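Racing > Club Series > Interviews

The team owner at Sistus would like everyone to know that the new bike is faster. He said so four times before I had sat down. When I asked how much faster, he said they were "still going through the data."

The outfit has run in the Rotdale middleweight series for six seasons and has never finished higher than seventh in the standings. This year there is a new title sponsor, Dretex, a new rider signed from the Chisholm team, and a color scheme that looks a lot like the old color scheme. What I wanted to know was where the speed is supposed to come from.

"Mostly the chassis," he said. "We moved the engine, we changed the swingarm, and the rider can finally brake where he wants to." And the engine itself? "The engine is very good." It is also last year's engine. He agreed that it was, after a pause, and said that plenty of people had won races with old engines. I asked him to name one from this series. He laughed and reached for his coffee.

Testing in March doesn't settle much. By his count the team covered 2835 miles over the month, without a single mechanical failure. That is a lot of riding for a small operation, and I don't doubt it. But they rode alone for nearly all of it, on a track they had rented, and the one day they shared with other teams was the day their rider did 58 laps and posted the ninth-best time.

"We weren't chasing a time," the owner said. I have been hearing that sentence in paddocks for a long while, always from people who were ninth.

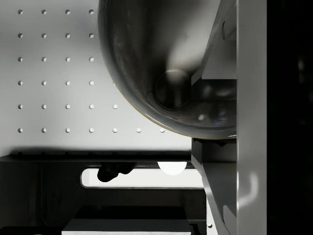 Simulated view with a large, dark, glossy bowl and a light gray pegboard wall.

He is more convincing on money. Last season the team went to the final round with 300 dollars in the parts account and one spare clutch. "If he'd dropped it on Saturday, we were going home," he said. The Dretex deal covers tires and travel through the last race, and he says it pays for a second mechanic. He wouldn't give me the total, and he wouldn't say what happens if the results don't improve by midsummer – only that the sponsor has been "very patient so far." The season hasn't started.

Then there is the rider. Chisholm let him go with a year left on his contract, which teams don't often do with someone they rate. The owner sees it differently. "They had two riders who wanted the same bike. We have one rider and one bike. He doesn't have to look over his shoulder." I asked to speak to the rider myself and was told he was at the gym. He was still at the gym two hours later.

What would count as a good year? First he said podiums. Then he said regular top fives. By the time we were walking out to the parking lot he had settled on 70 points, which last season would have been good enough for sixth.

"Write that down," he said. I had already written down podiums.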